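Home | Ask | Browse Topics | Campus Life | Log In

How do we get people into our student club's drop-in room after the first month?

Asked October 2022 in Campus Life

I'm one of the officers of the LGBTQ student group at Golbridge, a commuter college where the parking lot empties faster than a fire drill. We have a drop-in room on the second floor of Galli Hall. Our welcome event packed it. Since then it has been me, a kettle, and one guy who thought we were the tutoring center and has politely kept coming.

We've put up flyers. We have an email list with 994 names on it, most of whom seem to have signed up for the free pin. The student government wants attendance numbers before it decides on our $400 for spring, and I'd like to hand them something better than "the kettle works." What has gotten people through the door at your school? Please don't say pizza. We did pizza. They took the pizza and left.

Darragh Kavanagh

2 answers

Answered by Kathleen Fitzgerald

I ran the same kind of group at Grevon for two years and made every mistake available. The big one was staying open all day. If people can come any time, they'll come some other time. We cut it to two fixed hours in the middle of the day and told everybody that was it, and suddenly we had regulars.

Second, give them something to do with their hands. A lot of new people are nervous about walking into a room with a rainbow on the door, and sitting in a circle being welcomed at is a lot to ask of them. We did zines, patches, a very long jigsaw puzzle of a lighthouse. You can turn up "for the puzzle" and talk to a human being by accident.
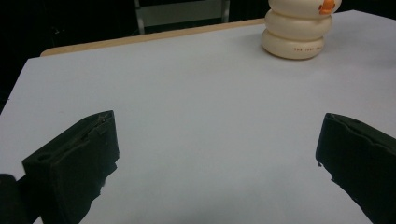

A plain white tabletop.

Third, go easy on the sign-in sheet. Some students aren't out at home and won't put a name on paper for anyone. Ask student government if they'll accept a head count. Ours grumbled and then took it, and I suspect they never opened the file.

Also, stop emailing all 994. Write to the last 5 people who came and ask each one to bring somebody. Keep the tutoring guy. He sounds committed.

Answered by Cathal Brophy

pizza

Comment from Darragh Kavanagh: Cathal, I asked for one thing.

Comment from Tomás Noonan: Agree with Kathleen on the short hours. Check when the last good bus leaves before you pick them though. Ours overlapped with it all of last year and we decided the students were apathetic.

Comment from Darragh Kavanagh: Just looked. The bus leaves ten minutes after we open. Moving the hours, and I have priced a jigsaw.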